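Last updated: October

Bench notes from the Stornholm shared workshop

So the laundry folder has taken over my end of the long table again, sorry to everyone who wanted it for glue-ups! I've been calling the build Brastar, and it now has both arms bolted to one rail, which fixed the drift I was moaning about last time. Before that the two bases crept apart by a hair every session, and by the end of an evening the grippers would be pinching air next to a sleeve.

Most of my time this month went on teaching it. I've logged 309 folds so far, nearly all of them pants and T-shirts out of my own closet, and I want 4,000 before I trust it with a fitted sheet – maybe never, on the fitted sheet.
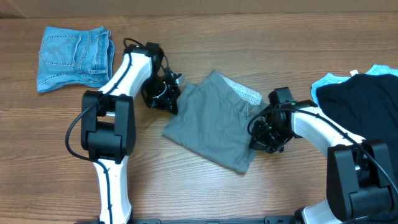

Denim is easy, it holds a crease and stays put. Thin cotton slides, and I still have to slow the wrists way down for it. The other headache is cable slack. I rerouted everything with 14 new clips from Bangash, and I haven't snagged a connector since.

Next job is a softer fingertip. If you have silicone scraps, leave them in my bin by the Stekivitz drill press.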